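The Balgate town council wants to close the walk-in clinic on the Getard side of the river and move everything to the county hospital, 13 miles away. The vote was put off in December and it will come back this spring. I think the council should drop the plan, and I don't think the reasons it has given hold up.

The main reason is money. The clinic costs more per visit than the hospital does, and I accept that. But the cost per visit only counts the people who show up. A man with a bad cough who has no car will not show up at a hospital 13 miles off. He will wait until he needs an ambulance, and the ambulance comes out of a different budget, so the clinic's closing looks like a saving on paper. 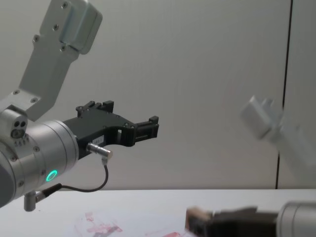
The council's report says there are 900 registered patients on the Getard side. It does not say how many of them are over seventy, or how many drive. I asked for those figures at the public meeting and was told they were not available. I would have thought you'd want them before you wrote the report.

Then there is the bus. The Cimura line runs 4 times a day on weekdays and does not run in the evening. If your appointment is at three and the doctor is late, you have missed the last bus home. I have done that trip with my mother and we paid for a taxi back, which cost more than her prescription.

People on the other side say a small clinic can't offer what a hospital can, and they are right. It has 2 exam rooms and no X-ray. Anyone with a broken leg should go to the hospital. Most of what walks in the door is not a broken leg, though. It is blood pressure checks, ear infections, refills and children with fevers, and the clinic does these well.

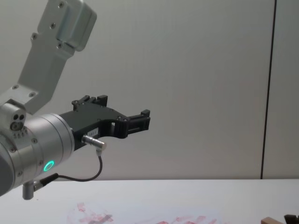 I also don't like how the consultants were picked. Farooqui was hired to look at the options, and the final paper covers two of them: close now or close later. Keeping the clinic open with shorter hours gets one paragraph near the back. Sharing a nurse with the next town does not come up at all, although people have raised it for years.

A council can make a hard choice and still be fair about it. It could publish the patient figures, ask for a price on the shorter hours and hold the next meeting in Getard - in the evening, when people are home from work. The school gym is big enough. Until that is done I would ask members to vote no, and I would ask anyone who uses the clinic to write to them before the agenda is set.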